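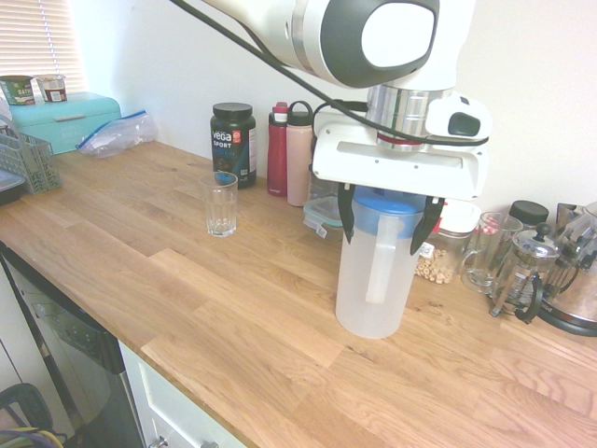 White arm, frosted pitcher, empty glass.

How to read an iron ore miner's quarterly production report

By Azucena Mendoza

Every three months, mining companies publish a report on what they dug up, what they moved and what they managed to sell. It has a cheerful cover letter and a large number of tables. Skip the letter for now. You can come back to it once you know what it was trying to distract you from.

I'll use the October report from Drerketti, a mid-sized producer with one big pit at Borkden, a smaller one at Urrego, and a rail line that takes it all to the coast at Plevport.

Step 1. Find the shipments line

Beginners go straight to "ore mined." Ore mined is a hole in the ground and a pile next to it. The line that pays the bills is "shipped" or "sales," usually lower down and in a smaller font. Write down this quarter, last quarter and the same quarter a year ago. You want all three, as rain and maintenance tend to come at the same time each year and companies compare themselves with whichever quarter looks worse.

Step 2. Check wet or dry

Iron ore contains water, and water weighs something. Some companies report wet tonnes, some report dry, and a few switch between tables on the same page. The footnote will tell you. If you compare one miner's wet tonnes with another's dry ones, you are giving the first one credit for puddles.

Step 3. Compare mined with shipped

If mining is up and shipping is flat, the difference is sitting in a stockpile. Look for the inventory table. At Drerketti the stockpile at Plevport had grown by 800 thousand tonnes, described in the letter as "positioning for customer demand." The rail section, 11 pages later, mentions a broken car dumper.
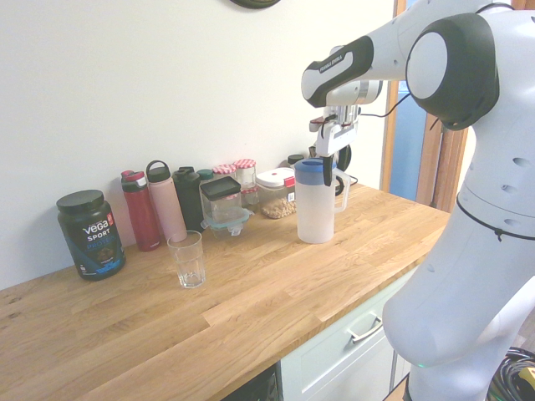
Gripper just above the pitcher's lid.

Step 4. Look at the grade

Buyers pay by iron content, and they knock money off for silica, alumina and phosphorus. A mine can hit its tonnage target by sending out poorer rock. Check the average iron percentage against last year. A drop of 2 percentage points matters a great deal more than it sounds, and it will be called "product mix."

Step 5. Get the cost definition right

Cash cost per tonne is the number everyone quotes. Read what it leaves out. Usually that means royalties, freight, head office and the money spent keeping the trucks alive. "All-in" cost is closer to the truth, although each company has its own idea of "all." Copy the definition into your notes and see whether it has changed since last time – Leopoldo Contreras, who taught me to do this, kept his in a spiral notebook and trusted none of them.

Step 6. Read the guidance

Guidance is the range the company expects to hit for the year. Add up the quarters so far and work out what the remaining ones have to deliver. If the answer is a quarter better than any the company has ever had, expect the word "challenging" in the next report.

Step 7. Now read the letter

Drerketti's runs to 246 words, one of which is "dumper."

Keep your numbers in one spreadsheet, a row per quarter, and put the footnotes in the last column. Four quarters is enough to start seeing which tables move around.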